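ok so a few of you asked what's been going on with the arm since August, and I keep answering in pieces, so I'm going to do it all in one go. Long one. Get a coffee.

1/ Quick recap for people who weren't around. I'm building a tabletop arm at the shared workshop on Vernon. I call it Nindine, there's no story behind that, I needed a folder name. Two black fingers on the end, a little camera up at the wrist, and a very loud opinion about cable routing (the opinion is mine, the arm doesn't care).

2/ The goal has always been tiny. I want it to tidy a table. Pick up the stuff I leave lying around and put it to one side so I can get to work without clearing up first. That's it! I'm not trying to make a butler.

3/ Where we were at the end of summer: it could pick up a wooden block. A nice, square, cooperative block. I showed everyone. Kalevi Ikonen clapped, very slowly, and then asked if it could pick up anything I'd really leave on a table.

4/ It could not. So that's what this thread is.

5/ First problem was the base. I had it clamped to the old bench, the one with the dip in the middle, and every time the shoulder swung fast the whole thing rocked. You could see it in the camera feed, everything sloshing around. I spent two evenings blaming my motion code. It was the bench.

6/ So I moved to the white table by the wall. Much stiffer, doesn't rock. Elli Kuusisto had been using it for cutting fabric and gave it up for the price of a shelf, which I now owe her. Elli if you're reading, the brackets are bought.

7/ Bonus of the white table: things show up on it. My old bench was the color of everything I own. A brown block on a brown bench is a rotten thing to ask a cheap camera to find.

8/ Downside of the white table: auto exposure. The camera sees all that white, panics, and turns everything down. Anything dark became a blob. I locked the exposure by hand and also the white balance, and it went from hopeless to fine in one evening. Please lock yours too, I beg you.

9/ Then fingers. Version one was smooth printed plastic and it held things about as well as two wet spoons. Ville Nieminen told me to put teeth on them. I said teeth would chew things up. Ville said "small teeth." Annoyingly good advice.

10/ I printed the ridges along the inside edge and tried a few depths. Too deep and cloth snags and won't let go. Too shallow and you're back to spoons. The set I like now is pretty fine, you can feel it with a fingernail more than you can see it.

11/ I'm not going to post the file yet because the mounting holes are wrong and I drilled mine out with a hand drill while swearing. Once I fix that I'll share it, promise.

12/ Ok, cloth. Cloth is the hard one and it's the one I care about most because I leave rags EVERYWHERE. A block has one shape. A rag has a different shape every time you drop it, and half the time the camera thinks it's two things.

13/ My first approach was to find the middle of the colored patch and grab there. Works great if the rag is a nice lump. If it's spread out flat you just get two fingers scraping the table with a sad noise.

14/ Kaisu Kiiskinen (who sews, and so knows more about cloth than all of us put together) watched this for a bit and said go for the fold. There's nearly always a gathered bit somewhere, and if you grab that, the rest comes along. So now it looks for the darker creases inside the blue and aims across them.

15/ Is it perfect, no. Is it a lot better than the middle of the patch, oh my goodness yes.

16/ The other thing I changed is how wide the fingers open on the way in. I used to open them only as much as I thought I'd need, to save time. Terrible idea with a wobbly wrist. Now they go wide first and close late. Slower and so much calmer.

17/ Speaking of the wrist. The camera mount is a bit of bent aluminum from the scrap bin and it is not stiff enough, so anything I grab from the feed mid-swing comes out as soup. Reijo Savolainen keeps offering me a proper bracket and I keep saying next week.

18/ For the table tests I stopped being precious and just used my real mess.

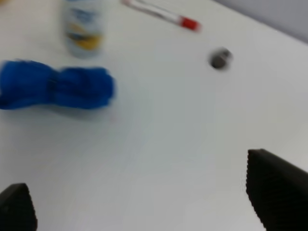 Last edited in August, 9:17 PM

19/ So that's the wrist view, and yes it's soup, see post 17. Blue rag on the left, white bottle behind it, and a marker with a red cap up along the top. Fingers wide open like I said. Look at the rag though, it's all gathered in the middle like a bow tie, which is a dream of a shape for the fold trick.

20/ The dark round spot over on the right got me, by the way. My code loved it. Small, dark, high contrast, lots of lovely edge, so it got the top score every single time and Nindine would march over there and try to pick it up. I've masked it out now. Crude, works.

21/ The marker is a whole separate pain. The red cap is easy to find and the pale barrel isn't, not against white. So the software would decide the object was a tiny red cylinder and grab the very end. I'm now treating the cap as a hint and searching along a line from it for the rest of the pen.

22/ The bottle I've ruled off limits for the time being. Too tall for how I approach, and if it gets knocked over I'm the one mopping. It gets a no-go circle drawn around it and the arm plans its way past. I'll come back to bottles when I'm braver.

23/ Things I'd tell myself back at the block stage, in no order: check the bench before the code. Lock the exposure. Small teeth, not big ones. Ask the person who sews.

24/ Also, log everything. I've been saving the feed and the joint positions from every attempt and I have 1,761 of them now, good and bad together. The bad ones are more useful. I watch them at lunch like a soap opera.

25/ Somebody in replies asked about the controller. It's a used Cunda board I got in a swap, and I like it fine, but I wouldn't buy one specially. If you have something that can drive your servos at a steady rate you're set. I lost way more time to a loose connector than to anything on the board.

26/ (The loose connector was the elbow. It only came loose when the arm was stretched out. I'm still a bit cross.)

27/ What's next: fix those mounting holes, take Reijo up on the bracket, and get it to let go of the rag properly. Right now it opens the fingers and the cloth sometimes just hangs there off the ridges. I've been trying a little shake. It looks ridiculous and I kind of love it.

28/ After that I want it to sort, so rags in one bin and pens in the other. Rautiainen had a couple of shallow bins going cheap and I've got them sitting under the table, waiting.

29/ If you've done cloth gripping on a home build, please tell me what you did about letting go! Soft pads on top of the ridges? A little pusher between the fingers? I've had both suggested and can't decide which to print first.

30/ Ok, shelf time. Elli has been very patient.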